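August 5, 2018

So I've been promising a proper write-up of the Grinda kit for ages, and a few of you have been poking me in the comments, so fine, get a coffee. It's a long one.

If you missed the earlier posts: the Grinda is a pair of hand-held grippers that you use to show a robot arm how to do something. You hold one in each hand, you do the job, it records what the fingers did and where they went, and then the software (a separate thing called Lirklow, more on that below, I have Opinions) turns it into something you can train on. No arm needed while you're recording. That was the whole draw for me, as I own exactly one arm and it spends a lot of its life in pieces.

I paid $377 for the two-gripper starter box. That's the full price, my own money, nobody sent me anything. Shipping was another 20 on top, which stung a bit for a box that size, but it showed up well packed, every bit in its own foam pocket, with a little bag of spare screws taped inside the lid. I have already used two of the spare screws. Thank you, whoever tapes the bags.

Setup first. The quick start card is one sheet, printed both sides, and it's good! Charge them, pair them, squeeze all the way closed, let go all the way open, done. The longer manual is a PDF with 61 pages and it's a mixed bag. The section on calibration is clear and has proper drawings. The section on file formats reads like someone's notes to themselves, and there's a table in there that refers to a "mode 4" which isn't mentioned anywhere else. I wrote to support about mode 4. A guy named Jordan Sugden wrote back the next morning and said it was left over from an older version and I should pretend I never saw it. Fair enough, Jordan.

How do they feel in the hand? Pretty nice, mostly. The grip is a decent size for me, and I have small hands, so if yours are big you might want to try before you buy. The squeeze is smooth. It's a little stiffer than I'd like at the very end of the travel, and after a long session I notice it in the pad of my thumb. A friend tried them for an evening and said he didn't notice at all, so maybe I just need to do more dishes or something.

The weight is where I'd complain. They're fine for the first half hour and then you start resting your elbows on things. Resting your elbows on things is bad, it turns out all your reaches get short and lazy and you can see it in the recordings afterward, this sad little droop. I now stop every few minutes and shake my arms out like a swimmer. It works.

Okay, Lirklow. The software. I wanted to love it. The recording side is great — you press one button, you get a beep, you do your thing, you press again, you get a lower beep. That's really all I want out of a recording program. It names the files sensibly, too, and it puts a tiny preview next to each take so you can toss the duds right away.

Then you go to label the takes and it's like a different program. Every take opens in a new window. Every single one! If you did a good afternoon's work you end up with a screen full of windows, and closing the main one closes all of them, and it does NOT ask first. I lost a batch of labels that way in May and I was so mad I went and washed the car. They've since added an autosave, which you have to turn on yourself, under Advanced. Turn it on. Do it before you do anything else. I'd put it on the quick start card if it were up to me.

The other thing on the software side is the subscription. The basic level is free and does everything I just described. The paid level gives you cloud storage and something they call "smart trimming," which cuts the dead time off the start and end of each take. I tried it for a month. It trims well when your hands are still before you begin and badly when you fidget, and I am a fidgeter. I canceled and went back to trimming by hand. Canceling took two clicks, I'll give them that.

Now the part people keep asking me about, which is the marker cube, and whether you really need it. Short answer: yes, kind of. The white cube with the black square patterns gives the system something fixed to measure from, and if you skip it you can still record, but your takes will drift. Mine did. I did a whole run of cup stacking without it, and when I played it back the table seemed to be sliding slowly out to sea. Put the cube where your hands won't knock it and where it stays in view of the cameras. And buy a second one if you can. They're sold as an extra by a little company called Skindach, not by Grinda itself, and the print on them is a nice flat matte that doesn't glare under strip lights. I tried printing my own on regular paper and gluing it to a block and it was fine until it curled.

Before I bought mine I'd done the demo day that Ultan Phelan runs out of his place. He resells the kit (Phelan, same as his name, he says he couldn't think of anything else) and he'll let you have a go at the whole thing before you part with any money, which I wish more sellers did. You get a table, you get a cube, you get a few objects to mess with, and he more or less leaves you to it and answers questions when you yell.
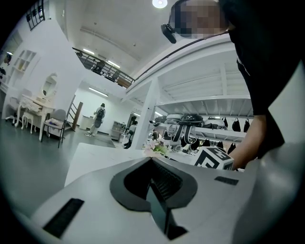

I went in thinking I'd be testing the grippers and I spent most of my time learning about objects instead. Soft things are hard. Hard things are easy. Flowers are awful! Stems slip, leaves get caught, and if you squeeze enough to be sure you've got the bunch, you feel terrible about it. Ultan's tip was to go in low and slow and close only as far as you need, then pause a beat before lifting. I've used that on everything since, and my takes with floppy stuff (socks, bread bags, the dog's rope toy) got a lot better for it.

He also talked me out of the bigger box, by the way. I was all set to get the four-gripper bundle, and he asked me who was going to hold the other two. I did not have an answer. So if you work alone, the starter box is plenty. If you've got a class or a couple of friends who'll show up regularly, then sure, look at the bundle, you save a bit per gripper and it comes with a better charger.

Some smaller things I jotted down over the last few months, in no order:

The fingertips wear. Mine have gone shiny on the inside edges. Replacements are cheap and slide right on, but order them with the kit so you aren't paying shipping twice like I did.

Battery life is okay. I get through an afternoon if I remember to switch them off at lunch. I never remember to switch them off at lunch.

The beeps can be turned down but they can't be turned off. If you share a wall with somebody, wear the earbuds.

Wipe the lenses. I had a week of takes with a soft smudge in one corner and I blamed the lighting, the software, the cable, and the weather before I looked at the lens. It was peanut butter.

It does not like very shiny tabletops. I threw an old pillowcase over mine and that sorted it out.

Would I buy it again? Yeah, I would. I've gone back and forth on this, mainly during the window-closing incident, but the hardware is solid and I've recorded more in these few months than in the whole year I spent trying to drive my arm around with a game controller. That was misery. I'd line up a grab, miss, line it up again, miss, and by the time I had one usable take it was dinner. With the grippers I just pick the thing up. Then I do it again, and again, and I've got a decent pile before I'm even bored.

If you're only curious and don't have an arm to train, I'd hold off — it's a lot of money for a very fancy pair of tongs. Go do a demo day first if there's one near you. And if you do have an arm and you've been putting it off because collecting the examples is such a chore, then I think this is the cheapest way in that I'd be happy to point a friend at.

Next up I'm going to try folding dish towels, which I already know will go badly. I've got a stack of them ready on the table and a fresh set of fingertips in the mail. If anyone has gotten a clean towel fold out of these things, please tell me in the comments what settings you used, and what kind of towel!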